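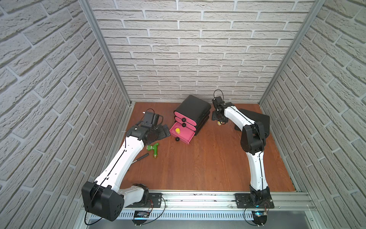 Plisbridge Makers – Automation Bench Team

Review: Grilora parallel gripper, second look
Posted May 5, 2022 by Omolara Osagie

OK so this is overdue. I promised a write-up of the Grilora grippers and then the Rorkasell ones showed up and I wanted to compare properly before saying anything. Quick version: Grilora is the better buy for small stuff. Rorkasell is still the one I'd put on anything heavy. Longer version below, written fast, sorry.

What I tested

Two arms, bench with the brick walls, drawer task and the loose parts task. Same controller the whole time (the Ajayi board, old firmware, haven't had time to update). Wrist cameras on both sides. 213 attempts total with the Grilora fingers, a few less with the Rorkasell because I ran out of evening.

Small cabinet with the pink drawers, round black knobs. Yellow bottles. The green toy faucet. A screwdriver. Nothing fancy, but the mix is good – smooth round thing, thin thing, awkward lumpy thing, and a knob you have to pull straight or the drawer jams.

Setup

Grilora mounts with four screws and a little keyed plate. Took me 19 minutes the first time including finding the right hex key. Second arm went much faster. Fingers come seperately bagged with the pads already on, which I liked.

Rorkasell is fussier. You have to shim it. The manual says you don't. You do. If the fingers close and you see light at the tips but not at the base, go back and shim it.

Cable exit on the Grilora is on top, so with the wrist camera up there as well you get a loop of cable sitting over everything. Fine in most poses. Reaching toward the back of the table with the wrist pitched down, I had it snag on the camera bracket a couple times. Velcro fixed it. Leave more slack than you think at the wrist, less at the elbow.

Drawer knobs

Best result of the whole test. The Grilora fingers have a shallow V cut in them and a round knob just sits in it. Approach can be off by a few millimeters and it still centers. Bottom drawer is the hard one since the arm has to come in low and the gripper body gets near the tabletop. Clearance is tight but OK.

Rorkasell has flat pads. Grips harder, slips more on knobs. Makes no sense until you watch it close up, the contact patch on a round knob is tiny. You can buy curved pads for it. I did not buy curved pads for it.

Bottles

Picking up a small bottle standing on the table – both fine. Putting it into an open drawer – both fine if you go straight down. Taking it back OUT of the drawer is where they split. Grilora's fingers are narrow enough to get in beside the bottle without hitting the drawer wall. Rorkasell's housing flares out right behind the pads and I kept bumping the drawer front and pushing it closed on myself. Very annoying. Raised the approach and grabbed by the cap instead, worked sometimes.

If your job is mostly bin or drawer work that alone would decide it for me.

Faucet

Hate this part. Great test object though. No matter how it lies down there's no flat pair of faces where you want them. Grilora could hold it but it rotated in the grip on lift, nearly every time. Rorkasell just clamps and holds. More force, wider pads, done. Clear win.

I tried the Grilora with a wrap of silicone tape on the pads and it got noticably better. Didn't log it seperately so no number, will redo in June when I have the bench again.

Screwdriver

Grab by the handle, both good. Grab by the shaft, only Grilora, again the V. Thin metal shaft lying right on the wood is a mean one, fingertips have to scrape the tabletop to get under it. The Grilora tips are slightly beveled so they do this without stalling. Rorkasell threw an overcurrent fault 16 times in that one test before I gave up and lowered the force limit. After that it didn't fault but it also didn't hold anything.

Wrist cameras

Not really the review but people ask. Little black ones on top of the gripper looking down at the fingers. For knobs and thin stuff I wouldn't go without. Mount height matters more than the camera does. Too low and the object is hidden behind the fingers right when you need to see it. Mine are as far up as the bracket lets them go and tilted a bit forward.

Exposure – lock it. White walls on three sides will drive auto exposure crazy every time the arm swings round, the whole picture pumps bright and dark. Took me way too long to work out.

Controller notes

Grilora talks to the Ajayi board with no extra adapter. Position feedback is clean, force reading is more like a suggestion. Rorkasell force reading is very good and I trust it. If you're writing anything that depends on knowing how hard you're squeezing, get the Rorkasell.

Noise: Grilora whines when holding. High pitch. My dog would not approve. Rorkasell is silent holding and clunks on open.

Heat: Grilora gets warm after a long session, not too hot to touch. Didn't check the other one, forgot.

Stuff I didn't like (Grilora)

Pads wear fast. Mine have a visible groove already.
Rotates lumpy objects.
That whine.
Spare fingers only sold as a set of 2 pairs.

Stuff I didn't like (Rorkasell)

Shims.
Fat housing.
Price. Come on.

Verdict

Grilora 4 out of 5. Rorkasell 3.5, would be 4 if the curved pads came in the box. I'm keeping the Grilora on for the drawer work.

If anyone wants the shim sizes or the bracket drawing, message me on the team board. Comments on this page are broken again.

Omolara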